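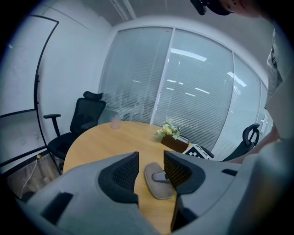
A round meeting table with a cup, a planter and black office chairs. The blinds behind the glass are down.

Reference > Office Furniture > Tables > Round meeting table

Search articles Go Advanced search

Round meeting table

The round meeting table is a small office table with a circular top, meant for conversations too large for a desk and too small for the boardroom. It is usually found in a side room with a glass wall, where it seats as many people as own a chair within rolling distance. The name is used loosely. Very few meetings of record have taken place at one, and a great many sandwiches have.

Shape and size

The top is a plain disk, most often in wood or something that would like to be taken for it. Honey and light oak shades have been the usual choice for decades, on the theory that they look cheerful under ceiling lights. A central base is preferred to corner legs, there being no corners.

Makers describe their tables by the number of people who can sit at them, a figure arrived at with very slim people. The Twal, a common model in Pirnport offices, was sold as a table for 7. Its owners found this to be accurate as long as none of the 7 had brought a laptop, a notebook or elbows.

History

Round tables entered the ordinary office when planners decided that rectangular ones had too many ends, and that the wrong people kept sitting at them. A circle was expected to settle the matter of rank. In practice the senior person takes the seat facing the door, and everyone else works out the rest of the order from there.

The Balby works, outside Pirnport, turned out 400 round tops in its first year of making them and had orders for 60. The remainder were offered to schools, a ferry terminal and the firm's own staff, which is why round tables are still unusually common in Pirnport kitchens. Sales picked up once the company began calling the product a "huddle surface," a term it later dropped after complaints.

Seating

Chairs are seldom bought with the table. The usual arrangement is a pair of black office chairs on loan from desks nearby, one of them perhaps with a headrest, plus an upholstered chair in some other color that waits near the wall. Navy is traditional. Chairs with fixed arms may stop at the table's edge and go no farther, leaving the sitter to lean in as if hard of hearing.

Objects on the table

The tabletop has no drawers and therefore collects things. The standard contents are a cup, a planter and one small item that can't be identified from the doorway. A smooth gray oval, for instance, may be a computer mouse, a stone or a pad of some kind, and the question is rarely thought worth walking over to settle.

Flowers in meeting rooms are generally artificial. Pale yellow and cream are favored, with green leaves, in a low brown box that keeps them from tipping over. The box begins its career in the middle of the table and drifts to the edge, pushed a little by each meeting in turn. It is seldom pushed back.

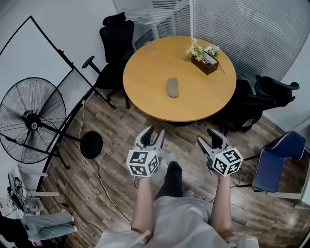

Care

A damp cloth is enough for most tops. The Vula care leaflet, printed in June and included with every table the firm sold, lists 9 steps, of which the first is "clear the table" and the last is "replace items as found." Many offices have adopted a shorter method consisting of neither.

Rings left by cups are best treated the same day. Older rings are covered with the planter.

See also

Boardroom table
Borrowed chair
Artificial plants in the workplace
Vertical and horizontal blinds

Page last revised July 9, 2022

Contact the editors | Copyright and reuse | Back to top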